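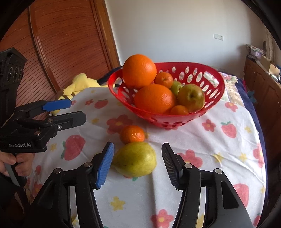 Handgeführter Greifer mit geöffneten Fingern an einer gelbgrünen Frucht, dahinter der rote Obstkorb. Vorführung im Projekt Tramgate.

Pressemitteilung

Tramgate lädt zum Besuchstag: Der Obstkorb überzeugt die Pflegedienste noch nicht

Imham, 15. März 2022. Der Dienstleister Bhatt hat Mitglieder des Pflegeverbunds Tostham eingeladen, sich die Arbeit am Projekt Tramgate anzusehen. Angekündigt war ein Blick auf die »Haushaltshilfe von morgen«. Zu sehen waren Menschen, die mit Greifern in der Hand Obst auf einem Tisch bewegten. Ein Roboter, der das selbst erledigt, wurde nicht vorgeführt.

Das ist kein Vorwurf an die Beteiligten. Die Aufnahmen aus solchen Handgriffen sollen später einer Maschine als Lernmaterial dienen, und irgendwo muss man anfangen. Der Pflegeverbund hätte sich nur gewünscht, dass die Einladung das auch so sagt.

»Ich bin mit der Frage gekommen, wann wir mit Entlastung rechnen können«, sagt Giuliana Castaño, Sprecherin des Verbunds. »Eine Jahreszahl habe ich nicht bekommen. Dafür weiß ich jetzt, wie umständlich es ist, eine Mandarine mit zwei Backen zu fassen.«

Was auf dem Tisch lag

Gearbeitet wurde in wohnlicher Umgebung: Tischdecke mit Erdbeeren und Blüten, Holzschrank mit Rollladen, ein gelbes Plüschtier am Tischrand. Bhatt begründet das mit der Nähe zum Alltag der späteren Nutzer. Nach Angaben der Projektleiterin Yaneth Mamani wurden im Februar 218 Durchgänge aufgezeichnet. Wie viele davon brauchbar sind, konnte sie auf Nachfrage noch nicht beziffern.

Die Vorführung selbst dauerte fast 54 Minuten. Gezeigt wurden das Anfahren und Umfassen einzelner Früchte, jeweils mit Greifern, die von Hand geführt werden. Auf verschüttete Getränke, Tablettendosen oder einen voll gestellten Nachttisch ging das Programm nicht ein.

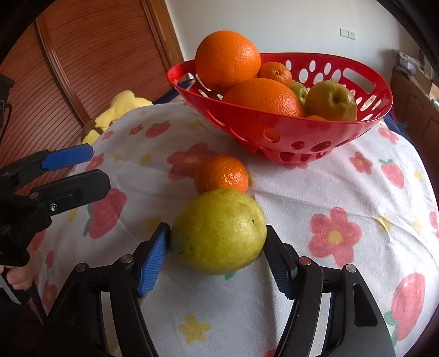

Fragen, die offen bleiben

Neun Mitgliedsbetriebe waren vertreten. Sie haben Bhatt im Anschluss eine Liste übergeben. Gefragt wird unter anderem, wer haftet, wenn ein Gerät beim Anreichen etwas fallen lässt, wem Aufnahmen aus Privatwohnungen gehören und was ein Einsatz pro Monat kosten soll. Ulises Quispe, bei Bhatt für die Vorführung zuständig, hat eine schriftliche Antwort zugesagt.

Bis diese vorliegt, empfiehlt der Pflegeverbund seinen Mitgliedern, keine Absichtserklärungen zu unterschreiben. Zu einer zweiten Vorführung kommt man gern, dann bitte mit Maschine.

Pressekontakt
Pflegeverbund Tostham
Nelly Flores, Öffentlichkeitsarbeit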